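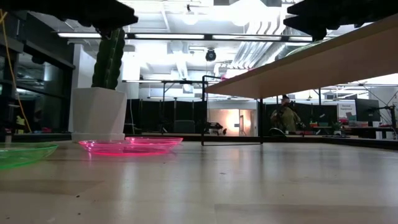
Haltach Bench Top Cleaner, 700 mL

Another spray that claims to do every surface in the house. We stock it because customers kept asking, and it does a fair job on laminate. We're less convinced by the rest of the label.

What it's good for
Scuffs, tea rings, greasy fingerprints. Spray, wait a minute, wipe with a damp cloth. Old scratches will still be there, whatever the brochure says about "renewing" your bench.

What we'd skip
Oiled timber and unsealed stone. The maker says both are fine – we tried it on a marble offcut at the Furnmont shop and it left a dull grey patch. The "streak-free" promise also falls over if you use too much.

Sizes
300 mL trigger bottle
700 mL trigger bottle
Refill pouch, 700 mL (fits either bottle, though you'll need a funnel for the small one)

Scent
Lemon myrtle, supposedly. Yuzuki Yokoyama on our counter reckons it smells like any other lemon cleaner. There's no unscented version.

Stock
Colour of the bottle may vary between batches. Item 44 in the Furnmont catalogue. Price checked 2/11/23. Opened bottles can't be returned.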